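Moved the last of my monitoring over to Mernine

So the old server in the hall cupboard is finally off, and I am ridiculously happy about it! I'd been running the same cobbled-together set of ping scripts since my uni days, and every time something fell over they'd send me 112 emails and no clue which machine had started it.

Lærke Bisgaard had been on at me to try Mernine for ages. I gave in one evening in May, planning to have a quick look before bed, and by half past one in the morning I had 20 hosts in it and a dashboard I kept reloading just to watch the colours change.

What won me over was the dependencies. You tell it that the NAS sits behind the garage switch, and when the switch drops you get one message about the switch. One! My old log had 1,613 alerts in it and I'd guess I read a couple of dozen properly.

The config is a plain text file too, so it lives in git with everything else. I did manage to lock myself out by putting a tab where it wanted spaces (the error message points at the wrong line, be warned), but Oluf Vídalín answered my forum post within the hour and had me going again. 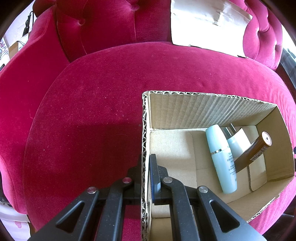

Next job is temperature. I've got two little sensors to go behind the rack and I want them graphed beside the fan speeds, because the garage gets properly hot in summer and I've always wondered how much the fans are really doing. Mernine reads SNMP out of the box, but these only speak MQTT, so there's a small bridge to write — I've started it in Python and it's 513 lines already, which is silly. Half of that is me being fussy about time zones.

I'll put the bridge up once I've tidied it. If you've already got MQTT sensors talking to Mernine, please leave a comment and tell me how you organised your topics, as mine are a mess.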